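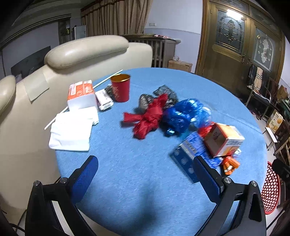 Round table, light blue cloth: red fabric bundle, blue and grey-black plastic bags.

Cleston Hall – pre-show inspection, keyboards and backline
Date: Monday, February 2, 2026
Inspected by: Diarmuid Madigan
Countersigned: Tomomi Morikawa (stage)
Event: Marciniak Quartet, one night, seated

1. Mains supply to stage
Stage left distribution: PASS
Stage right distribution: PASS. Cover on outlet 7 is stiff but closes.
RCD trip test, all circuits: PASS

2. Electric piano
Case, legs and cross-braces: PASS
Mains lead: FAIL. Outer sheath split near the plug. Lead withdrawn and replaced from house stock. Retested, PASS.
Sustain pedal rod: PASS, wing nut tightened by hand.
Comment: the tine on the lowest F is dull. Not a safety matter. Passed to the tuner.

3. Organ and rotary speaker
Castors locked: PASS
Rear panel fitted: PASS
Rotor belt: ADVISORY. Glazed on one side, slips on the change to fast. Replace before the next hire. Same comment was made in January.
Lifting: four people for the organ, ramp only. Do not use the side steps.

4. Synthesisers and stands
Two-tier stand, load marked on frame 40 kg: PASS
Upper tier arms level and pinned: PASS
Power supplies secured off the floor: FAIL, then PASS after taping.

5. Grand piano
Lid prop: PASS
Lid hinge pins: PASS, both seated.
Brake on each castor: ADVISORY. Tail castor brake holds on the flat but creeps on the rake. Wedge fitted.

6. Amplification and monitors
Bass cabinet, strap and feet: PASS
Wedge monitors clear of the front edge: PASS
Sound level at mix position: to be logged during the show by the Prundano engineer.

7. Cable runs and access
Ramps across the wing entrance: PASS
Stage edge marked in white tape: PASS, renewed downstage centre.
Clear width to rear exit: 90 cm measured at the drum riser – flight cases to be moved to the dock before doors.

Outstanding
Rotor belt (item 3): order with Skiritz, D. Madigan.
Tail castor brake (item 5): T. Morikawa to arrange.
Flight cases (item 7): recheck at the half-hour call.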